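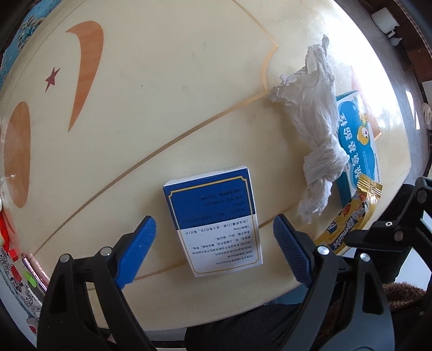
Why Does the Price Keep Changing?

Have you ever put something in an online shopping cart, gone off to eat your dinner, and come back to find that it costs more than it did before? Or less, if it was your lucky day? It feels a bit like a trick, doesn't it? Let's have a look at what is going on, and we'll take our time, as there is quite a lot to it.

First, think about an ordinary store, the kind with a door and a bell. If the owner wants to change the price of a kettle, somebody has to walk over to the shelf, peel off the old sticker and put on a new one. If there are 281 different things in the store, that is a whole afternoon of peeling! So prices in a store like that tend to stay put for a good while.

An online store has no stickers. The price is just a number kept in a computer, and a computer can change a number faster than you can blink. Some online stores change a price once in a month. Others change it several times in a day.

Who decides?

Sometimes a person does. Kelechi Okafor sells kitchen things online in a little shop called Ezeani, and every morning she looks at her list with a cup of tea beside her. One April she had 67 lunch boxes left over and she wanted the space for picnic cups, so she made the lunch boxes cheaper. They were gone by the weekend (and she kept one for herself, a green one).

Bigger stores often let a computer program do the looking. The people who run the store give the program rules to follow. A rule might say, "If we have lots of these, bring the price down a little." Another might say, "If the store next door is cheaper, match it, but never go below this number." The program checks its rules over and over, all day and all night, and it never needs a cup of tea.

What does "subject to change" mean?

You may have seen those words in very small letters near a price. They mean that the price was right when somebody last checked it, and it might be different now. Suppose a website called Starix tells its readers about a nice blender sold by another store. Starix copies down the price at breakfast time. By lunch the store has changed it, and Starix doesn't know yet! That is why you will often see a date and a time next to the price, and why the price that counts is usually the one you see when you are ready to pay.

Something to try at home

Ask a grown-up to help you choose one thing from an online store, perhaps a board game or a backpack. Write down its price at the same time every day for two weeks, and then draw a graph, with the days along the bottom and the price going up the side. Hwa-young Bang's class did this with a jigsaw puzzle, and their line went along quite flat for days and then took a great big hop. What will yours do?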